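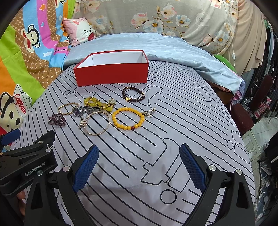
*Jewelry and an open red box on a bed.*

## Section 2: Setting Up Your First Rooms

Welcome to the good part! By now you've installed Uvotdale Home Ledger, picked a password, and seen the big empty list on the Home screen. In this section you'll fill that list with rooms, shelves, boxes and the things inside them -- and it goes faster than most people expect once the first room is in.

Keep your household papers within reach if you can (receipts, warranty cards, the booklet that came with the washer). You don't need them to begin, but it's fun to watch them find a home as you go.

### Before you start

- Charge your phone or tablet past the halfway mark.
- Check that **Settings > Storage** says "Ready." If it says "Waiting," go back to Section 1 and finish choosing a storage folder.
- Have your roll of Gornuston labels handy. A full roll holds 1,000 labels, so go ahead and label the spice rack too!

> **Note:** You can use the Ledger without labels. Tap **Skip labels** whenever it comes up and the program will number your boxes on screen only.

### Add a room

1. On the Home screen, tap **New Room**.
2. Type a name. Short ones look best in the side list: "Kitchen," "Hall," "Back bedroom."
3. Choose a color. Each room's color shows up on every item you put in it, which makes the long lists much easier to read.
4. Tap **Save**.

Your room now has its own page. It's blank, with one gray line that reads "No places yet." Let's fix that.

### Add places inside the room

A *place* is anything that holds other things: a drawer, a closet, a shelf, a plastic tub. Places can sit inside other places, so a tub on a shelf in a closet is perfectly fine.

1. Open the room and tap **New Place**.
2. Name it by what you'd call it out loud. "Top drawer" beats "Drawer 1" when somebody is shouting up the stairs for scissors.
3. Peel a label, stick it somewhere flat, and type its number into the **Label** box.
4. To put one place inside another, press and hold its name, then drag it onto the bigger one. Let go when the line turns green.

> **Caution:** Don't put labels on bare leather, silk, or anything with an old painted finish. The glue is gentle on plastic, glass and sealed wood, but it can lift color from softer surfaces. Tie the label on with string instead.

If you drag a place into the wrong spot, tap **Undo** right away. Undo remembers your last 13 moves and clears itself when you close the program.

### Add items one at a time

1. Open a place and tap the plus sign.
2. Fill in **Name**. This is the only box you have to fill in.
3. Add a **Value** if you know it. Type numbers only, with no dollar sign. For example, a piano worth $3,470 goes in as 3470, and the Ledger adds the comma for you.
4. Pick a **Kind** from the list, or make your own with **New Kind**.
5. Tap **Save and Next** to keep going, or **Save** to stop.

Save and Next is a real time-saver! It carries over the room, the place and the kind, so a whole shelf of board games comes down to typing names.

### Add small things as a set

Buttons, drill bits, fishing lures, necklaces, foreign coins -- small things pile up, and giving each one its own page can wear you out. Sets were made for them. A set has one page, one label and one total value, with a line underneath for each piece you'd like to mention.

1. Tap the plus sign, then **Set**.
2. Give the set a name, such as "Sewing notions" or "Holiday pins."
3. Add a line for each piece. A few words will do.
4. Under **Photos**, tap **Add** and choose a picture from your device.
5. Enter a total under **Value**, or leave it blank for now.
6. Tap **Save**.

You can split a set later without losing anything. Open it, press the line you want, and choose **Make its own item**. The new page keeps the name, the room and the photo.
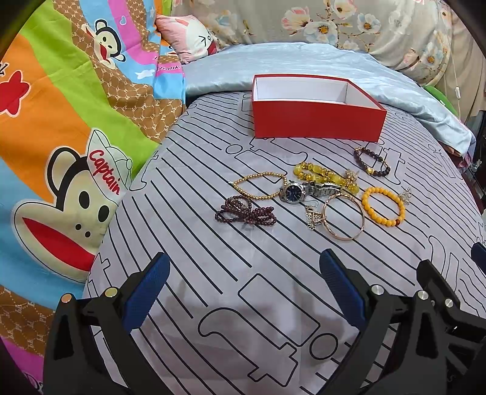
**Uvotdale Home Ledger Set-Up Guide | 13**

### Bring in a list you already have

Lots of people come to the Ledger with a spreadsheet they've kept for years, and we love that. You can bring the whole thing across in one go.

1. Save your spreadsheet as a CSV file.
2. Move the file into the storage folder you chose in Section 1.
3. In the Ledger, go to **Settings > Bring In** and tap the file name.
4. Match your columns to ours. If your column is called "Where," match it to **Place**. Any column you don't match goes into **Notes**.
5. Tap **Preview** and look over the first page of results.
6. Tap **Bring In Now**.

> **Caution:** Keep the Ledger open until the bar fills up. Closing it partway leaves you with a partial list, and bringing in the same file again will double those items. If this happens, use **Settings > Find Doubles** before you try again.

### Share with the people you live with

Everybody in the house can have their own sign-in. Go to **Settings > People**, tap **Invite**, and choose what each person can do:

| Choice | What they can do |
|---|---|
| Look | See rooms, places and items |
| Add | Look, plus make new items |
| Full | Add, plus change, move and erase |

Values stay hidden from anyone set to **Look**. To show them, turn on **Share values** next to that person's name.

If you keep a second home, switch between the two with the arrow at the top of the Home screen. The practice file that came with the program works this way: it has one home called Hitham and one called Abu Hammour, and you can poke around in both as much as you like. Nothing you do in the practice file touches your own list.

### Quick fixes

**The label number is refused.** It's already in use. Search for the number to see where it went.

**A room has vanished from the side list.** It's probably folded up. Tap the small arrow beside **All Rooms**.

**The total looks too high.** Check whether you entered a value for a set and then for its pieces as well. Turn off **Count pieces** on the set's page.

**Photos load slowly.** Go to **Settings > Photos** and choose **Smaller copies**. Your full-size pictures stay in the storage folder.

Once you have at least one room with a few items in it, go on to Section 3, where you'll print your first list and set a reminder to check it each June.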